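Premitz Hill Gravity Race: Notice to Riders and Spectators

Posted October 7, 2018

The Premitz Hill Gravity Race will be held again this season, and I have been asked by a number of readers to set out the arrangements in one place. I have served on the organizing side of this event since its first running and have written about it here each year. The information below reflects the permit as issued and the rules as adopted in March. Where it differs from what I published last season, this version should be followed.

The event is open to longboard and street luge riders. Classic luge and inline entries were considered and will not be included this time. The road authority granted a closure window shorter than the one requested, and the schedule could not hold four classes without cutting the practice runs. Riders who entered in those classes last year have been informed by mail.

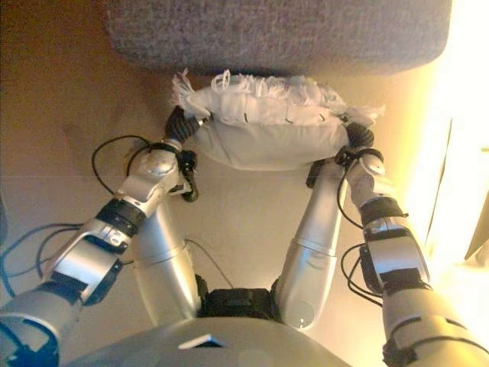
The start line remains at the upper turnout on Garov Road. From there the course drops through a long straight, enters two linked left turns, and then narrows at the stone culvert before the hairpin. Riders familiar with the old layout should note that the finish has been moved uphill. The former finish left too little room to stop, and the shoulder past it has since been graded with loose gravel. The new run-out is paved for its full length and rises slightly over the last stretch.

Surface conditions are good on the upper half. The lower half was patched over the summer, and the patches are smoother than the road around them. During the inspection walk I found that the change in grip was easy to feel underfoot, particularly on the inside line of the second left. Riders are advised to use their first practice run to learn this section at a moderate speed.

Practice will be run in groups, with shuttle trucks returning riders to the top. A rider who misses a shuttle must wait for the next one. Walking up the course while it is live is grounds for removal from the event, and this rule was applied last year without exception.

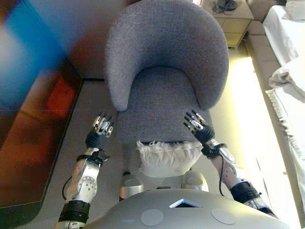

Equipment and Inspection

All riders must present their equipment at the inspection table before the first practice run. A full-face helmet is required, along with a leather suit, slide gloves, and closed shoes. Helmets with cracked shells or missing liners will be refused. Two-piece suits are permitted if they zip together around the full waist.

Boards will be checked for loose hardware, cracked decks, and worn bushings. Inspectors may ask a rider to remove a wheel. Street luges must have padding at both ends and working foot rests, and they may not carry any form of mechanical brake. Riders using the Plolilden truck should bring the updated kingpin with them, as the older part does not meet our rule on exposed thread.

Replacement parts will be available from the Ivanov shop trailer, which will be parked at the lower lot. The shop has supported the race for several seasons, and its staff will also handle wheel exchanges between heats. Payment is cash only, as there is no reliable phone signal on that side of the hill.

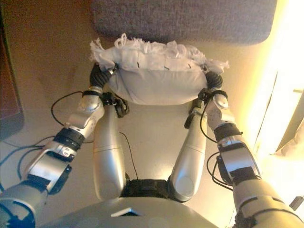

Qualifying will be by single timed run. The field is limited to 43 riders, and entries are accepted in the order received. Heats will be made up of four riders, with two advancing from each. The lane draw will be posted at the start tent, and no changes will be made after posting except in case of injury or withdrawal.

Contact between riders is judged by the marshals at each turn. Light contact is a normal part of racing and will not be penalized. A deliberate push, or a grab at another rider's suit or board, results in disqualification from the heat. Protests must be made in writing within 13 minutes of the finish of the heat concerned. I recognize that this limit is short. Last season's longer period led to two heats being rerun in fading light, and I do not wish to see that repeated.

Spectators are welcome, and we expect up to 600 people along the hill. The best viewing is from the grass bank above the hairpin, which can be reached by the footpath from the Premitz side. The inside of every turn is closed to the public. Hay bales mark the boundary and are safety equipment - they are not seating, and marshals will ask people to move off them. Dogs must be kept on a leash and well back from the road.

Parking is available in the mowed field off Garov Road and in the lower lot. Vehicles left on the shoulder after the closure begins will be towed at the owner's expense. Residents who live within the closed section have been given passes and will be escorted in and out between sessions. 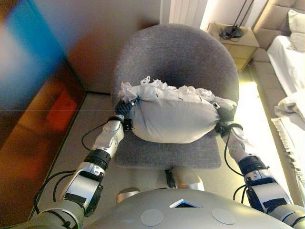 The entry form and waiver may be picked up at the Ivanov shop or requested by mail at P.O. Box 512, Premitz. Riders under eighteen must have the waiver signed by a parent or guardian, who must also be present at check-in. Forms that arrive without a signature will be returned and will lose their place in the order of entry.

If rain falls on the day, the race director will inspect the course before any group is released. A wet road does not cancel the event by itself. Standing water at the culvert does, and in that case entry fees will be carried over to next year's race.

Questions may be left in the comments below. I will reply to those concerning rules and equipment, and will pass questions about the road closure to the permit office.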